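Encyclopedia > Household > Cleaning tools > Floor cloth

Search this site Enter keyword Go

Floor cloth

A floor cloth is a piece of absorbent fabric used for washing or drying a floor. It may be worked by hand, pushed with the foot, or wrapped around a brush or a T-shaped stick. The term should not be confused with "floorcloth" in the older sense of a painted canvas covering laid down in place of a carpet, which is treated in a separate article.

Floor cloths are among the simplest cleaning tools and are found in nearly every part of the world. They differ from dishcloths and dusters mainly in size and weight, although many households use the same kind of cloth for several jobs and keep the oldest ones for the floor.

Materials

Cotton has long been the most common material. It takes up water well, stands up to hot washing, and becomes softer with use. Worn-out towels, sheets, and undershirts have always been a main source of floor cloths, and in many homes no cloth was ever bought for the purpose.

Woven cotton cloths sold for floors usually have an open, waffle-like weave or a thick, fluffy surface. The open weave rinses clean easily and dries quickly. The fluffy kind holds more water but takes longer to dry and may leave lint behind on rough surfaces.

Viscose is used in many nonwoven cloths. These are cheap and absorb a great deal of water, but they tear more easily than woven cotton. Microfiber, made from very fine polyester and polyamide threads, came into wide household use in the 1990s. Its split fibers pick up fine dust and grease with little or no detergent. It does not do as well with large spills, since a thin microfiber cloth is soon full.

Size and finish

There is no fixed size. Cloths meant to be wrapped around a stick are usually larger than those meant for the hand. A common hand size is 60 centimeters on the long side, which can be folded twice to give several clean faces. The edges may be hemmed, overlocked, or simply cut. Hemmed edges last longest but hold dirt in the fold.

Some cloths have a loop at a corner or in the middle of one side so that they can be hung on a hook. Others have a slit or hole in the center. The handle of a T-shaped stick is passed through it, and the cloth hangs down over the crossbar. This pattern is usual in parts of southern and eastern Europe and in Latin America, and cloths without a hole are hard to find in some shops there.

Methods of use

Hand washing of floors is done kneeling or crouching. The cloth is dipped in a bucket, wrung out, and drawn over the floor in overlapping strokes, working backward toward the door. Two buckets are often used, one with cleaning solution and one with clean water for rinsing the cloth. Hand work is slow, but it allows firm pressure and gives good access to corners, baseboards, and the space behind toilets. 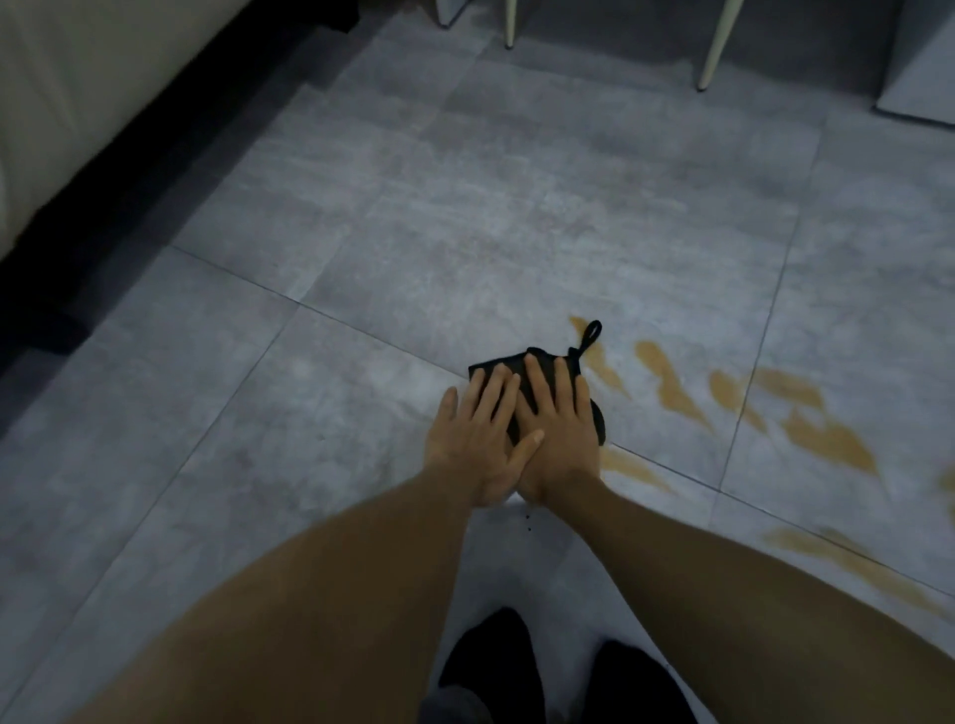

Blotting is preferred to rubbing for fresh spills of oil, wine, or coffee on porous surfaces. Rubbing spreads the liquid and can push color into the pores of unsealed stone or into grout. A dry cloth is laid over the spill, pressed, lifted, and turned to a clean face until no more liquid comes up. The spot is then washed in the ordinary way.

In the stick method the cloth is wetted, wrung by hand, and draped over the crossbar. It is then pushed ahead of the user or pulled from side to side. The method is quicker than kneeling and easier on the knees and lower back, though the hands still have to go into the bucket.

Floor types

Glazed tile and vinyl can be washed with a fairly wet cloth. Grout lines sit lower than the tile and collect dirty water, so a second pass with a clean, well-wrung cloth is usually recommended. Unglazed tile, cement tile, and natural stone absorb water to different degrees and should not be cleaned with vinegar or other acids unless the maker allows it.

Wood and laminate floors call for a cloth that is only damp. Water left standing in the joints can cause boards to swell – in laminate the damage is usually permanent.

Care and hygiene

A damp cloth left in a bucket soon begins to smell, as bacteria and mold grow in the folds. Cloths should be rinsed after use, wrung out, and hung open to dry. Cotton cloths can be washed at high temperatures. Microfiber should be washed without fabric softener, which coats the fibers and reduces their ability to pick up dust.

Hospitals, schools, and food businesses commonly use a color system, with one color for toilets, another for kitchens, and so on. The choice of colors differs from country to country. Dark cloths are sometimes chosen because they hide stains – for the same reason, they make it harder to judge when a cloth needs rinsing.

See also

Mop
Squeegee
Chamois leather
Scrubbing brush

Comments (3)

Batista
The part about the hole in the middle is right. I moved north and had to start cutting my own. Fold the cloth in four and snip the corner, but keep it small or it rips.

plosach86
Could you add something on terrazzo? My mother only ever used warm water on hers and it still looks fine.

Vamow
Softener ruined a whole stack of my microfiber cloths. Washing them twice with plain detergent helped a little.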